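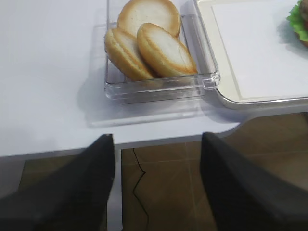
Open Day at Hultach

Ulla Sandberg had come for the free lunch. The card said lunch would be served by the Skosivow, and she had taken that for a catering firm.

"It's the arm," said the young man at the door. He gave her a sticker with the number 16 on it.

She found a place at the rope. The buns were in a clear plastic box on a white table, and beside it was a cream tray with a sheet of white in it. Two black fingers hung over the edge of the table. People talked quietly, the way they do in a waiting room.

Ulla had worked the grill at the Mahawong ferry stop for most of her life. On a busy day in August she made 300 burgers. She knew which hand went for the bun and which for the lettuce, and she had stopped thinking about it before her son was born.

The fingers moved toward the box and waited.

"Is it stuck?" a boy asked.

"It's looking," said the young man.

Ulla looked too. One bun half was leaning on another, and she would have taken the one in front. She felt her right hand close a little inside her coat pocket.

The fingers went down and came up with the one in front.

A few people clapped. Ulla didn't. She unbuttoned her coat, moved closer to the rope and asked the young man how long it had been doing this.

"Two weeks," he said.

"It's holding it too hard," she said, and he wrote that down.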